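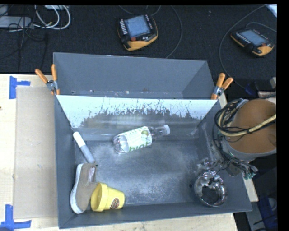

Re: [cell-practice] Draft 4: bin fixing, floor layout and resets

From: Ruba Awad
To: cell-practice list
Date: 18 Jul 2018

Nour, all,

Comments on draft 4 follow, in the order of your message. I have kept to the clauses I have a view on. The photograph at the head of this message is the two-bin layout and should be read alongside 3.2, 3.5 and 5.1.

Nour Sabbagh wrote:

> 3.2 Bins shall be mechanically fixed to the work surface or to
> each other. Friction alone is not acceptable.

"Or to each other" is too loose. Two bins clamped along their shared edge will keep their position relative to one another, and the pair can still slide as a unit. The spring clamps in the photograph, one at each end of the join, deal with the first problem only. A clamp across two rims says nothing about the tabletop.

I suggest splitting the clause:

3.2a Adjacent bins shall be joined at both ends of the common edge.
3.2b The joined bins shall be located against the work surface by stops, fasteners or marked reference positions. Where marks are used, the position shall be checked at the start of each session.

There should also be a note on clamp handles. Handles that stand above the rim are obstacles and belong in the collision model. The orange ones here lean up and outwards, and a handle can change angle each time a clamp is taken off and put back. Model them as a block that encloses every angle they can reach. At Rukau we had the rims in the model and left the clamps out, and the transfer path between bins was planned straight over the join at a height that cleared one and failed to clear the other. We now use a fixed keep-out volume at each end.

> 3.5 Reference marks on the work surface shall be durable and
> shall not be disturbed during operation.

Agreed in principle. "Durable" needs a test or it will be argued over. Tape is what most of us use, and I see no case for banning it. Blue tape at the outer corners of a sheet, as on the cardboard to the left of the bin, is quick to check by eye. My wording would be: "Tape marks are permitted. A mark that has lifted or moved shall be replaced from the recorded dimensions, and never from the current position of the object it locates." The last part matters. If you re-tape round something that has already drifted, the drift becomes the new reference and the log will show nothing.

> 4.1 Hand-held controllers shall be kept in a designated holder
> when not in use.

I support this and would make it stronger. The clause as drafted gives no location. On the floor behind the bins, which is where the photograph shows two of them, a controller is within reach only for a person standing on that side, and its cable lies where people walk. With two units of the same type there is a second question: which one belongs to which arm. Proposed text:

4.1 Each controller shall have a holder at a height between waist and shoulder, outside the reach of the arm and on the operator's side.
4.1a Where more than one controller is present, each shall be labelled with the arm it commands. The label shall be readable with the unit in its holder.
4.1b Controller cables shall not cross the route between the operator's position and the stop control.

Noonan asked off list whether 4.1b rules out cable on the floor altogether. I do not read it that way. Loops stowed beside a cabinet are acceptable under 4.3 provided they stay off the route.

> 4.4 Hoses and cables on the arm shall be restrained so that they
> cannot enter the bin.

"Cannot" is unachievable on most of the arms people on this list are running. The hose and cable bundle on a small arm has to have slack for the wrist to turn, and the slack goes somewhere. I would replace it with "shall be bundled, and shall be observed through the full range of wrist motion at the bin's four corners before first use". Please add the connectors to the clause as well. They are often left hanging beside the gripper and will catch on a bin wall more readily than a smooth hose.

> 5.1 The object set shall be varied in shape, material and
> stiffness.

This is the clause I am least happy with. It cannot be audited. A set with a shoe, a clear bottle, a marker pen, a tapered yellow cup and a shiny metal cup is varied by anyone's reading, yet two operators would still disagree on whether it meets 5.1. I propose that the record states, for each object, whether it is (i) transparent or reflective, (ii) able to roll, (iii) hollow with an opening a finger could enter, (iv) soft. A set passes if every property is present in at least one object.

The same clause ought to mention where objects come to rest. Corners are the hard case. In our last run at Rukau we logged 2,862 attempts, and 219 of them ended in a stop triggered by contact force. Most of the stops I reviewed were against a wall or in a corner. I have not had time to classify them all and would not want the proportion quoted yet.

> 5.3 Bins shall be replaced when worn.

Worn by what measure? Scuffing on a dark grey floor shows up early and may be harmless to the bin as a container. It does alter what a camera sees, and so do bright reflections on a sloping wall. I would tie this to the camera check: take a reference picture of the empty bin under working light, repeat it monthly, and replace or re-reference if the empty-bin detection gives a false object. The Rostix people do something close to this already and may be willing to share their procedure.

> 6.2 Resets shall be carried out with the arm stopped.

Change "stopped" to "stopped and clear of the bin". An arm that is stationary over the bin wall with its gripper low is stopped under the present wording, and somebody will reach in underneath it to turn a cup over. Add that the person resetting holds the controller or has it within arm's length, which ties back to 4.1.

I have nothing on section 7. Zudenano has offered to host the next draft, and I am content with that if the clause numbers are frozen first. Three of my comments on draft 3 were filed against the wrong clause after the renumbering, and 4.3 still carries a note that was meant for 4.4.

Replies to the list, please, and quote the clause number.

Ruba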